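Visit to the open day of the robot club at Derkenik, 25th March

My train was late, so I missed the welcome speech and came in when people were already walking between the rooms. Oona Huttunen, who wrote to me first about this open day, had kept a name sticker for me. It said only "Visitor", which was fine. I teach electronics in the evenings, in a much smaller place, and I wanted to see how a school can run a student project with robot arms for a whole year without losing half of the students.

Derkenik is a vocational school with over 4000 students, but the club is small. It has two rooms on the ground floor, behind the bicycle parking. The first room is for building and repair. There are drawers with screws, a wall of tools, and a long bench where the beginners learn to crimp cables. Rin Uchida showed me the cable test, which every new member must pass before touching a motor. You make 5 connectors, somebody pulls them hard, and if one comes off you start again. I liked this very much. In my own class we lose many hours to bad connectors, and I had never thought to make it an entrance test.

On the bench were also the remains of the project from last year, called Humness. It was a small wheeled robot that had to follow a person along the corridor and carry books. The students told me openly that it was too ambitious. The wheels worked in August, the following worked later, and both together worked only one afternoon. They keep it because the new members can take it apart and learn from it. The written notes of the project are in a folder next to it, and some pages are quite angry.

The second room is for the present project, Khương, and this is where I stayed the longest. The task is to teach an arm to tidy a kitchen table. A student guides the arm by hand controls through the whole job, the movements and the camera pictures are saved, and later the software is trained on these recordings. One such recording is called an episode. The club wants 200 good episodes before the competition, and on the day I visited they had 137. The number is written on a whiteboard near the door, and whoever finishes an episode that is accepted may change it.

Accepted is the important word. Liên Trịnh and Hiếu Đinh check every recording, and they refuse many. If the operator stops to think for too long, it is refused. If the arm pushes a thing by accident and then corrects it, they discuss. Hiếu Đinh is of the opinion that corrections are useful, as the arm should also learn how to recover from a mistake. Liên Trịnh prefers clean ones first. They have not agreed yet, and in the meantime the doubtful recordings go to a separate folder, which is growing fast.

I could watch the arm's own view on a screen, from the small camera at its wrist. I found it difficult to understand at the beginning. From the side of the table everything looks simple, but from the wrist the two black fingers are always in your view, and the things you look for are far up in the corner. The mug rack was lying on its side with the yellow mug among its pegs, the green bowl was on the other side, and the cutting board with its metal handle was the nearest thing to the gripper.

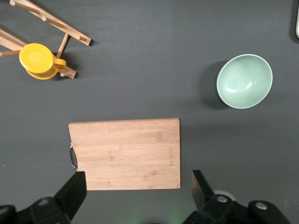
Oanh Thân wrote to me after reading the draft of this report that I make the driving sound easier than it is. For the first two weeks she looked at the arm and never at the screen, and her recordings were smooth but of no use, as she was using information that the wrist camera does not have. She would like other clubs to know this before they start: let the operator see only what the software will see, even if it is slow and uncomfortable in the beginning.

I have kept my text as it was and put her remark here, because I think it is the best advice in the report.

Visitors could also try to drive. I waited my turn behind two boys who were both much better than I expected. When I sat down, the left hand control felt stiff and the right one very light, and I was told that this is a known problem and everyone gets used to it. My job was to close the fingers on a flat object lying on the table. I came down too far to one side, then too high, then I closed on air. On my fourth attempt I held it for a moment. My episode was not accepted.

After this there was coffee and a talk about money and rules. The competition is called Droltari. Each team gets the same list of kitchen objects but does not know how they will be placed, so it is not enough to learn one arrangement by heart. For this reason the students change the table between the episodes, and they have a paper with drawings of starting positions which they must tick off. The teams may bring their own gripper fingers. The club has printed several kinds, and the thin ones are good for flat things but bend when the object is heavy.

I asked how they keep the students through the boring part, as repeating the same task so many times is not what young people imagine when they join. The answer was that they work in short shifts, one drives and one writes down, and then they exchange. Some members still leave. The ones who remain are often those who like the checking more than the driving, and the club did not expect this.

If you want to visit, write to the club beforehand and ask for a time when they are recording. The entrance from the bicycle parking has no sign – go past the first door, the second one is correct. Bring your own cup if you want coffee.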